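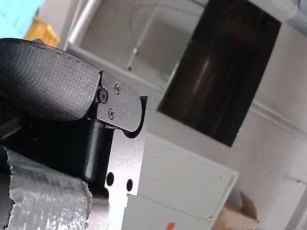 Packers and unpackers wanted for our July stock move

Hi! I'm Sepehr Kazemi and I run the stockroom at Drurnov, a small shop that sells secondhand glassware, lamps, picture frames and whatever else I couldn't resist at an estate sale. We've outgrown our room on Cronin Street and in July we're moving the lot to a bigger, brighter place in the Hosivine building. I need people who can wrap things up well and then, at the other end, unwrap them without breaking them. That second part is harder than it sounds.

There are 3,000 pieces to move. I know this because I spent most of the spring putting a numbered sticker on every one of them. A third of it is flat glass and old frames, the rest is bowls, vases, shades, jars and one very large mirror that I will be carrying myself, thank you.

What you'd be doing

Mornings are for packing at Cronin Street. You take a piece off the shelf, check the sticker against the list, wrap it in bubble wrap and tape it so the next person can find the end of the tape (please fold the end over, I beg you). Then it goes in a crate with its neighbors, heavy things at the bottom, nothing sticking up past the rim. Afternoons are for unpacking at Hosivine, checking for chips and getting things up on the new shelves.

We reuse our wrap until it gives up. If a sheet comes off in good shape, smooth it flat and put it on the pile. If it's torn or all the bubbles have gone, it goes in the sack by the door. And yes, you may pop the ones in the sack, but on your break!

The shelf labels are printed from Womix, our stock list program. You don't need to know it already. It takes ten minutes to learn and I'll sit with you the first time.

Who I'm looking for

Somebody patient, mostly. I've had very strong helpers who were gone by lunch and very slow ones I'd hire again tomorrow – I'll take slow. You should be fine standing for a few hours and lifting a crate with someone on the other side of it. None of the two-person crates are for carrying solo, even if you can. Experience in a shop, a kitchen, a museum or a house full of small children all counts. Students are welcome and so are retired people. You do need to be 18 or over.

Hours and pay

It's $20 an hour, paid at the end of each week. Up to 32 hours a week through July, and you can do less if you tell me up front. We start at 8:30 a.m. and finish by 4:30 p.m., with a proper paid lunch break. Lunch itself is on me on the long days. Anyone who stays for the whole move also splits a $1,000 bonus with the rest of the crew, paid once the last crate is empty.

Gloves, tape guns and knives are all here. Wear closed shoes and something you don't mind getting dusty.

How to apply

Come by the shop any afternoon before closing, or leave a note with your name, phone number and the weeks you can work. No resume needed. Tell me what you've packed or moved before and how it went – I like hearing about the disasters too. I'll call everybody back, and if we both like the sound of it you'll do a paid trial morning with me, wrapping bowls.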